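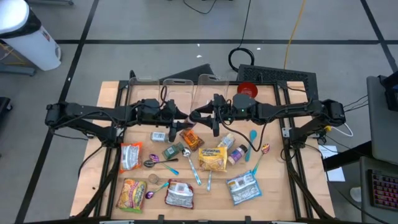 Fig. 1. Unsorted mixed dry goods and utensils, with three clear containers along the back of the table.

Unit 7: Sorting a Mixed Pantry Drawer

Most drawers hold a mix of packets, jars and spoons. Before anything goes back, group it by type: sealed packets, jars with lids, utensils. In Fig. 1 the instant noodles, the snack packets and the spice jar would go to the first two groups, and the spoons, metal and plastic, to the third.

Choosing containers
Clear containers are preferred in this course because the contents can be checked without opening them. Put tall things in the tallest container. Packets stand on edge with the label facing out. The Krawczyk method (see the Statlow reader, p. 93) puts utensils in last. We will use the Brerthorpe order, which puts them in first.

Reading the label
Look for the servings line before you decide where a bag goes. The large red bag in Fig. 2 gives 2 servings per container and a bold 190 on its nutrition panel. Multi-serve bags need a clip once opened and should be kept at the front. Single-serve packets can go behind.

Fig. 2 (below). Large food bag with nutrition panel, spoons and a jar lying on its side. 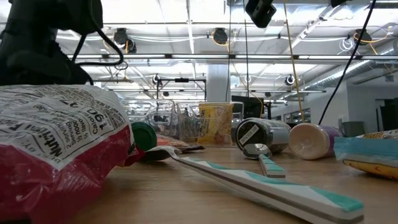 Practical task
Bring your own drawer contents, up to one shopping bag. Sort into groups, choose containers, then label each one. Jars are stored upright. Record your groupings on the Menusberg sheet and hand it in by 4 pm. Further reading: Statlow reader, p. 286.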